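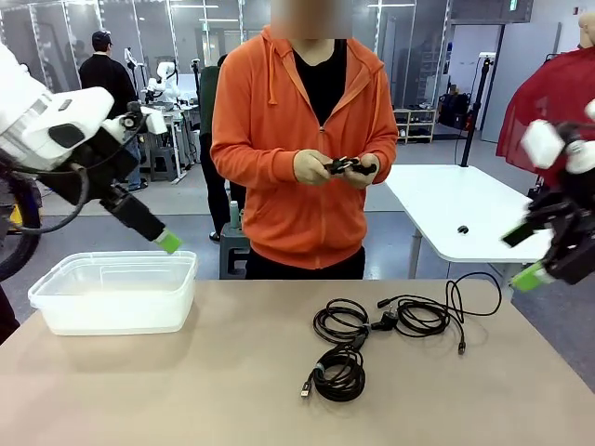
27 February 2019

Cable day, finally! I have been putting off the cable drawer since last June and this morning I tipped the worst of it out on the beige table, got the clear-ish tub ready and started pulling. Writing this up while I still remember which knot was which.

State of things at the start: power leads wrapped round USB leads wrapped round something with a tiny connector that fits none of our gear. All black, naturally. Whoever bought everything in black (me, I think, in the Starnska order) deserves to sort it. The only ones you can pick out from a step away are the ones with a bit of color on them, so a band of blue tape is worth more than any label I have printed so far.

Method, for next time:

Find a plug end first, the bigger the better. The round two-prong plugs are great for this because they don't slip back through the loops. Hold the plug and shake the rest loose instead of pulling. I pulled on the first one and made a knot the size of a walnut that took longer than the whole next bundle.

Work from the plug outward and feed the cable back the way it went in. Slow, but it goes faster than you expect once the first loop drops out.

If a USB lead is already coiled and tied, leave it tied! Slide the coil out whole. I undid two good coils before I worked that out, sorry Gyu-bin, I think those were yours.

Gloves: yes. I know Su-bin finds it silly for soft cable, but there are old zip tie stubs all through this lot and they scratch like anything. Beige pair from the hook is fine, you can still feel the connectors through them. For tiny ties take one glove off.

Coils: over-under, hand-sized, one hook-and-loop strap near the plug. Florencia showed me over-under again at lunch and this time it stuck. It really does make a difference - you throw the coil and the whole thing lies flat on the floor with no twist in it. I threw the same lead down the corridor 3 times just to watch it. Very satisfying.

Sorting. I started with a grand scheme by length and gave up before the coffee was cold. What we need is simpler:

Tub: anything with a good plug and a good jacket, coiled and strapped.
Table, right side: still tangled, don't touch, I know where I am in it.
Cardboard tray: cracked jackets, bent pins, plugs that wobble. These go to Mi-kyung for the continuity check before we throw any of them out.
Jam jar: loose adapters and mystery ends.

On the mystery ends: Seo-ah thinks the small round connectors belong to the old Vutov lamps, which went to storage with the Aigner bench supply. If so we have the lamps with no leads in one building and the leads with no lamps in the other. Will ask for one lamp to be brought over so we can try it. Would be lovely to have those working again, the light was so even.

Straps: we had a pack of 400 in the Drivgate cupboard and there are 134 left. No idea where the rest went, though I suspect they are doing fine work under people's desks. Enough for this drawer and the next one. Reorder under 1173 on the stores sheet, the narrow ones, since the wide ones cover the markings on thin cable.

Things I would change: a lid for the tub, or it becomes the dumping spot for everybody's chargers within a week. Also a second tub so USB and power never meet again. The frosted plastic is good, you can more or less tell how full it is without looking in over the rim.

To do
- finish the bundle on the right of the table, the long loop first
- blue tape on every lead longer than the bench
- Su-bin to say which wall adapters are still in use
- lamp from storage, try the round connectors
- new label for the drawer (current one says MISC, peel it off please!)

Leaving the table as it is overnight. If you need the space, slide the whole tangle across on a sheet of card and keep it flat.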